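手持夹爪套件试用分享 讲稿备注

(自己看的版本,投影上只放标题和图。括号里是提醒自己的话。)

开场

大家好,今天想聊一套我用了两个月、越用越喜欢的东西:Pakico 的手持夹爪采集套件。我先交代立场:套件是我们组自己花钱买的,厂家不知道我今天要讲,讲完也没有优惠码。我就是单纯觉得好用,想拉着更多人一起用,顺便把踩过的坑摊开给大家看,省得你们再踩一遍。

(这里停一下,问问台下有多少人做过遥操作采集。如果举手的人多,下一节讲快点。)

我们以前怎么采数据

我们组做家务类的操作任务,收拾桌子、归置餐具、叠毛巾这一类。以前全靠遥操作:一台主臂一台从臂,人坐在旁边掰主臂,从臂跟着动。做过的朋友都懂,那个感觉像戴着棉手套穿针。一个在家里顺手就做完的动作,遥操作要磨半天,采出来的轨迹一顿一顿的,模型学到的也是一顿一顿的。

更麻烦的是场地。机械臂搬不动,桌子只能迁就机械臂,于是我们所有的数据都长一个样:同一张桌子,同一面墙,同一盏灯。模型在实验室里表现得特别好,换到隔壁会议室就不会了。(这里一般会有人笑,等他们笑完。)

所以去年我们开始看手持式的方案。思路大家应该都熟:把夹爪从机械臂上拆下来,装个把手,人拿着去干活,相机跟着夹爪走,回来再从视频里恢复轨迹。我们比较过几家,Danier 的那套也借来用过一阵,后面会讲到。

箱子里有什么

Pakico 的套件装在一个手提箱里,左右两只夹爪,每只带把手和扳机,相机固定在夹爪上方。另外有充电座、标定板、一包备用指垫,还有一张折页说明书。说明书写得挺好,我是一边吃午饭一边看完的。

我个人最满意的是扳机。行程长,力道均匀,捏到底的时候能清楚感觉到"夹住了"。这件事听起来小,采一下午就知道有多重要了!扳机太硬,手会酸,手一酸动作就变形;扳机太软,人又不知道自己用了多大力,拿杯子会捏得死紧。Pakico 这一版的手感刚刚好,我们组手小的同学也能单手操作,这一点 Danier 那套就吃亏一些,把手偏粗。

重量方面,单只拿着不觉得沉,举高了会累。要采柜子上层的任务,记得安排人轮换。

(讲到这里把实物拿出来,左手那只先传下去,右手那只留着自己比划。提醒大家别抠镜头。)

上手流程

第一步是标定。两只夹爪先后对着标定板慢慢转一圈,软件里会显示进度条,走满了会响一声。整个过程很安静很无聊,但是千万别偷懒。我们有一次换了场地没有重新标定,采了一整个下午,回来发现左右两只的相对位置全是歪的,那批数据到现在还躺在硬盘里,我舍不得删,也没法用。

第二步是扫环境。拿着其中一只在桌子周围走一走,让它把周围的样子记住。纯白墙、纯色桌面的房间比较吃亏,特征太少,定位容易飘。有花纹的桌布反而很受欢迎,所以我现在看到花里胡哨的桌布会由衷地高兴。

第三步才是正式录。按一下把手侧面的按钮开始,再按一下结束,每一段就是一个完整动作。我们的习惯是开始前先停一拍,结束后也停一拍,后面切分会干净很多。

第四步是回传。插上线,软件自动把左右两路视频对齐,跑完轨迹恢复以后给每一段打分,分低的标红。标红的我们会抽几段人工看,多数确实是镜头被挡住了,或者人动得太快。

餐具任务

这一节是重点,留够时间。

我们拿来做主测试的是餐具归置:筷子和勺子散在桌上,要一样一样放进餐具筒里。选它有几个考虑。筷子细长,夹的位置偏一点,整根就会斜;勺子头重脚轻,夹柄和夹头完全是两种体验;餐具筒的口又不大,里面已经插着别的餐具的时候,得找空当往下放。一个看起来谁都会做的动作,细节多得吓人,非常适合用来考一套采集工具。

筷子叠着勺子的摆法是我最爱用的。两样东西交叉压着,先动哪一样就很有讲究:先抽筷子,上面的勺子会跟着跑;先拿勺子,夹爪又要在筷子上方悬着,不能碰下去。人手做的时候根本不会想,拿着夹爪做的时候,这些判断就全部留在轨迹里了。

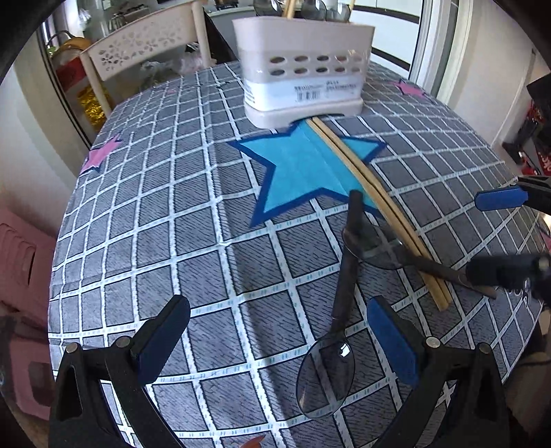
双手配合

两只夹爪一起上的时候,这套东西才真正好玩。

单手采筷子,得靠夹爪自己把角度找好,很多时候要夹起来、放下、再夹一次。双手就自然多了,一只压住一头,另一只从旁边进来,或者干脆一只夹起来在空中递给另一只。我们统计任务的时候没有规定必须用哪只手,由采集的人自己决定,结果大家很快就长出了各自的风格。有人喜欢右手主攻,左手只管扶;有人左右开弓,各收各的。我觉得这种多样性特别宝贵,遥操作的时候大家忙着不撞车,哪里顾得上有风格。

有一点要注意:两只夹爪靠得太近时,会互相挡镜头。软件的打分能抓到一部分,剩下的要靠人养成习惯,递东西的时候夹爪稍微错开,一高一低。新手带一带就会了。

(如果时间够,现场演示一次空中递筷子。掉了也没关系,捡起来再来。)

指垫值得单独讲

可能有人觉得指垫就是个耗材,我一开始也这么想。用下来发现,细长物体能不能夹稳,指垫起码占一半功劳。

原装指垫偏软,夹勺子柄、夹筷子都很稳,接触面会稍微包住物体。缺点是沾灰沾油以后摩擦会变,厨房里采久了要擦。我们的办法是每次换人就用湿布擦一遍,晾干了再录。也试过 Villalobos 的第三方指垫,硬一些,耐脏,夹盒子这类平面的东西很好,夹筷子就容易打转。两种我们都留着,按任务换,换一副用不了多久,几颗螺丝的事。

唯一的提醒是,换了指垫一定要在记录里写上。指垫厚度不同,夹爪闭合的读数也不同,混在一起训练会很难查。我们现在每段数据都带一个指垫字段,强烈推荐大家也这么做。

数据出来以后

我们目前攒了 2,000 段餐具任务的有效数据,来自 7 处不同的环境,有办公室茶水间,也有同事家里的饭桌。放在以前,光搬机械臂就能把人累趴下,现在拎着箱子坐地铁就去了。说实话,我最开心的是这一点!做研究这些年,头一次觉得出门采数据是件让人期待的事。

导出格式方面,Pakico 给的是左右两路视频加位姿和夹爪开合,字段名写得清楚,我们写个小脚本就接进了自己的训练流程。如果你们用 Plovell 做数据管理,它那边有现成的导入模板,字段映射勾一勾就能用,只是夹爪开合的单位要自己核对一下,我们第一次导的时候就差了一个倍数,曲线看着很平,查了一个晚上。

训练的细节今天不展开。只讲一个体会:环境多了以后,我们挑数据的标准也变了。以前恨不得每一段都完美,现在会特意留下那些夹歪了又调整回来的段落。纠正动作本身就是很好的素材,手持采集里这种片段又特别多,扔了太可惜。

不那么满意的地方

喜欢归喜欢,缺点也要讲。

电池。连续录一个下午是不够的,中途必须充一次。充电座只有两个位,两只一起充就没法干活,我们后来多买了一副电池才顺过来。希望下一版能随箱多配。

弱光。傍晚靠窗的桌子,光一暗下来,轨迹打分就明显往下掉。我们现在出门会带一盏小灯。反光的东西也要留神,金属勺、透明的勺头,某些角度会亮成一片,画面上很难看清边缘。这一条不能全怪套件,机器人将来干活也会碰到同样的反光,所以这类段落我们照样录,只是打上标签。

软件更新。升级一次之后旧的标定文件读不进来了,要重新标一遍。更新说明里其实写了,在很下面。升级前请先把手头的项目导完。

手感的落差。人拿着夹爪时,手腕可以转出很多机械臂转不出来的角度。采的时候很爽,回放到机械臂上就到限位了。软件里有个可达性检查,要先导入自己机械臂的模型,麻烦一次,后面受益很久。我们是采到一半才打开这个功能的,建议大家头一天就打开。

跟 Danier 比怎么选

这个问题一定会有人问,先准备好。

Danier 的那套做工很扎实,金属件多,摔一下我也不太担心。它的夹爪开口更大,抓瓶子、抓盒子比 Pakico 从容。如果你们主要做货架或者搬运类的任务,我会认真考虑它。Pakico 强在细活和双手,扳机手感好,左右两路的对齐也省心。我们做的是餐桌和厨房,所以选了后者。

价格不讲,两家都会按配置报,大家自己去问。

(有人追问价格就说会后聊。)

给准备入手的人

先借再买。拿自己最头疼的那个任务去试,别用厂家演示的任务。试的时候至少换 3 个人来采,手大手小、习惯左手右手的都叫上,一个人的感受很容易偏。

准备一个出门清单贴在箱盖里面:标定板、备用指垫、湿布、小灯、充电座、数据线。数据线我忘过两次,两次都是到了地方才发现。

录之前把桌子拍一张存档,摆放的范围心里有数就行,别每次都摆得整整齐齐。家里的餐具本来就是乱的,数据也该有点乱。

还有,采集的人要吃好休息好。累的时候采出来的东西,回看的时候一眼就能认出来,动作急,松手早,筷子到筒口就扔进去了。

提问环节

(预留时间。实物收回来,数一下指垫,上次少了一只。)

(可能的问题:能不能用在左撇子身上。可以,左右在软件里互换主次就行,硬件不用动。)

(可能的问题:湿的餐具能不能采。我们采过刚洗好的勺子,会滑,要换新一点的指垫,夹爪本体别沾水。)

(可能的问题:数据开不开放。还在整理,餐具这一部分会先放出来,想早点拿到的朋友会后留个邮箱。)

谢谢大家,想上手试的现在就可以到前面来,桌上有筷子和勺子,随便夹!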